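How to cancel a museum membership at Plolside

Members may cancel up to 17 days after joining for a full refund. Find the card number before starting.

1. Sign in and open Membership, then Status.
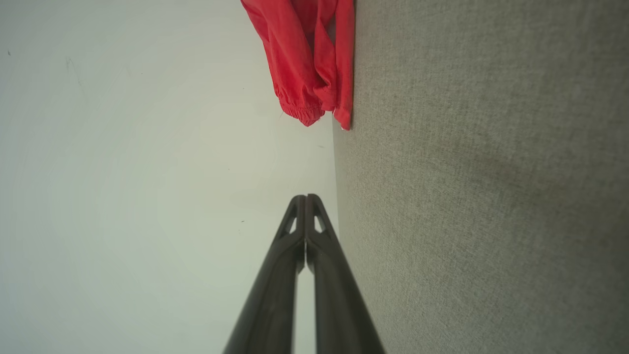
2. Select End Membership and choose a reason. The comment box holds 200 characters.

3. Confirm. Save form 241 when it appears.
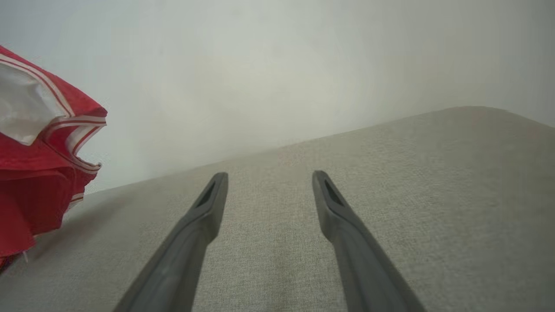
Gray upholstery and a pale wall, with red and white fabric at left.

Cards bought at the Bautista wing desk must be canceled at that desk. Guest passes end with the card.

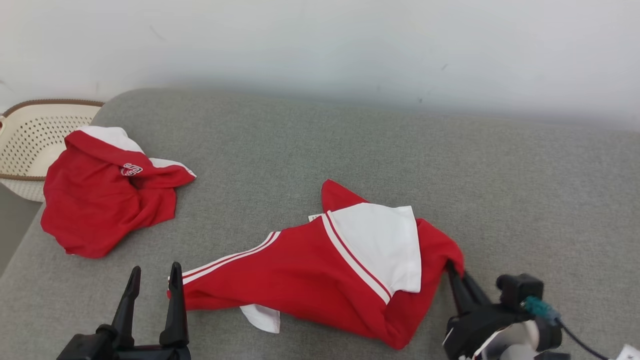
Cream basket with a brown rim on a gray upholstered surface.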